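Vukadinović Kitchens and Linen, shop floor meeting
Saturday, 7:30 a.m., back office

Present: Selma Todorova (chair), Edin Gashi, Dexter Estrella, Tariq Bukhari
Apologies: Fatos Vlachou
Minutes: D. Estrella

1. Last minutes
Accepted. Edin asked that "promising" be struck from the item on Seser. Agreed.

2. Seser offer on table clearing and wiping
Tariq went through the offer again. Seser wants a twelve-month contract to clear, wipe and reset the display tables after closing. The monthly fee is $1,131, down from the January quote, and there is a $1,000 setup charge. Selma asked what we pay now for the same work. Edin put it at $1,077 a month in closing hours, and that includes sweeping, which Seser does not offer.

Edin said he has sat through three sales talks on this and every one showed a cup being picked up. Our tables have folded napkins, loose teaspoons and crumbs. He wants to see a teaspoon lifted off bare wood, and then he wants to see it done 40 times in a row. Tariq said the newer grippers are better with thin things. Edin asked who told him so. Tariq said Seser.
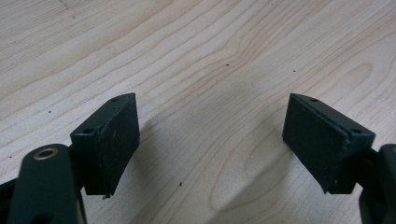 Item 2. Gripper fingers open over a wooden tabletop, with a few dark specks on the wood.

Selma pointed to the specks. Two fingers can close on a spoon, maybe, but they cannot close on a crumb, and crumbs are most of the job. Tariq said wiping would be done with a cloth held in the same fingers. Dexter asked who rinses the cloth. The offer does not say.

Jesau has a cheaper plan, but it covers floors only. Not discussed further.

3. Towel folding
Fatos sent a note. She visited the Vimutach showroom and timed one bath towel at four minutes, with a staff member straightening a corner partway through. She does not recommend a trial. No objections.

4. Decisions
No contract with Seser at this time. Tariq to ask for an unedited run on our own tables, crumbs included, with our closing crew watching. Closing rota stays as it is.

5. Other business
Dishwasher door still sticks. Edin to call the repair shop.

Closed 8:15 a.m.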